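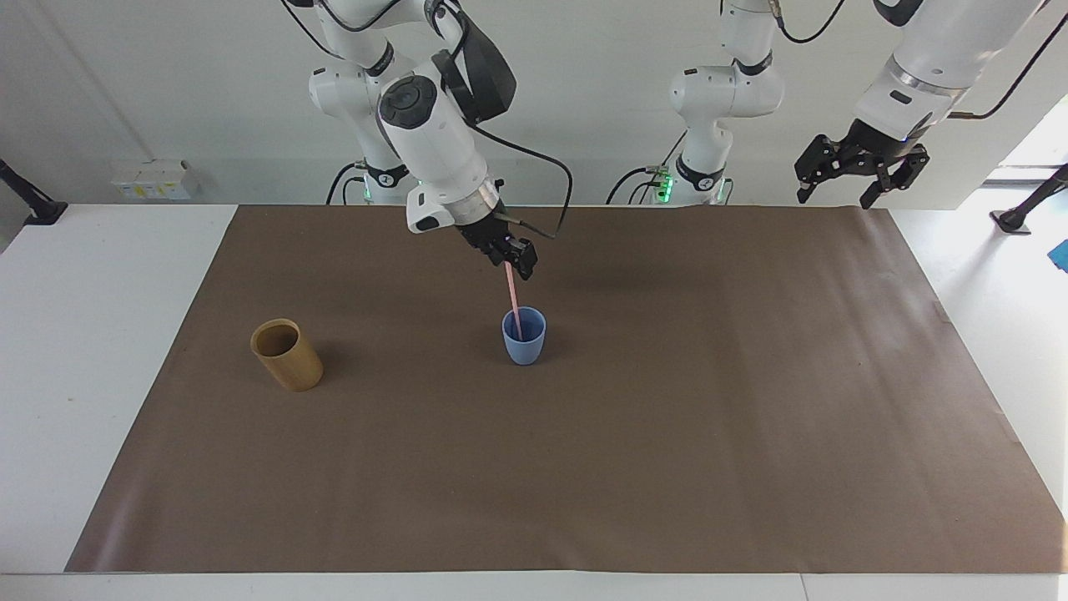
Straw and light blue cup on brown paper.

Week 9 handout: what happens to the dealers when a truck maker pulls out

Hi all. I promised to write up Wednesday's class for those of you who had the plant visit, so this is my own scribble cleaned up a bit. Si-woo Shim has kindly let me borrow from his seminar notes on dealer contracts, and the good parts are probably his.

We were talking about Ranolley, our case company for the term. Remember the setup: Ranolley builds medium and heavy trucks, sells them through independent dealers, and buys its gearboxes from Altedard. In February the board decides to leave one of its export markets. The head office sees a line on a spreadsheet. The dealer sees a showroom lease, a parts room full of stock, a bunch of trained mechanics and a yard of trucks bought on credit!

Start with the yard. Most dealers don't pay cash for the trucks they display. A lender pays the factory and the dealer pays the lender back as each truck sells (this is floor plan financing, and yes, you need to know the term). Once word gets out that the brand is leaving, buyers want a big discount or they walk away, and the interest keeps running the whole time. Chaimongkol, the biggest dealer in our case, has 2 branches and gets hit in both.
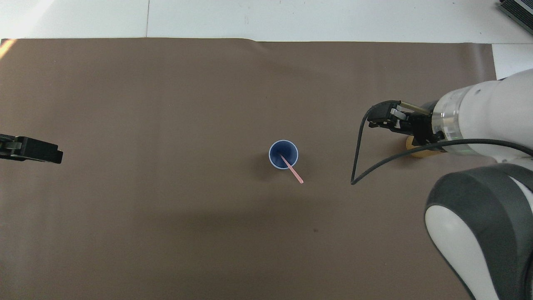 Then there's the parts room, which a lot of you skipped in your homework. A truck can easily work for many years after the maker has gone home, and the fleet owner still wants brake pads and filters. So parts and service can be decent business for a good while, if the supply holds up. Read the buyback clause in the case packet closely. It covers unopened parts in current packaging, and a lot of what Chaimongkol has on the shelf is neither. Ouch.

The third piece is resale value. A fleet like Nakby plans its costs around what a used truck will fetch at trade-in. If that number drops, the cost per mile goes up even though the truck itself runs exactly as it did last week. I got some puzzled faces on this one, so go back to the depreciation worksheet and try it with a lower final value. It clicks pretty fast once you see it move.

Someone asked whether the dealer can just sign up with another brand. Sometimes! Check the exclusivity terms first, and think about tools and training too, because diagnostic gear for one make is often useless on the next.

For next time: read sections 2 and 3 of the packet and write me one page as the owner of Chaimongkol. Do you stay on as a service shop, switch brands or sell up? Pick one and show me your cash flow. Pencil is fine.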